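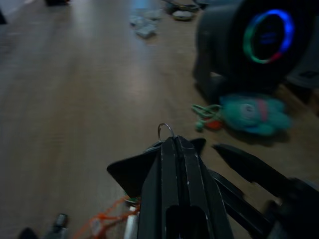 A gripper at floor level with cord, string and a plush toy nearby.

Technicians at Brodley have revised the way the gripper on the Vetstead arm is looked after, following 2579 recorded cycles. The two fingers are now inspected every 78 cycles, and string or fiber found at the joints is removed by hand before the arm is powered up again.
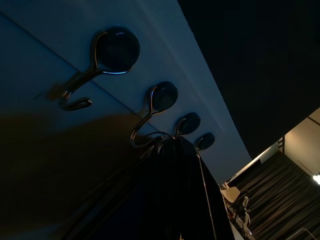 Coat hooks on a wall panel, with a dark garment hanging from two of them.

"Most of our stoppages came from thread working its way behind a finger," said Concetta Cirillo, who is responsible for upkeep of the arm. "The check takes four minutes, and it has become part of the shift."

The wrist camera is cleaned during the same check – a dry cloth only – and its mounting screws are tightened to the value in the service log.

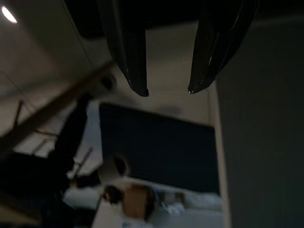

CESCOMBE, October – The revised schedule will also apply to the second arm at Kinnear, where new fingers are to be fitted this month. Staff will set the open position first, then run the arm at reduced speed until the alignment has been signed off. Copies of the procedure are available from the Brodley office.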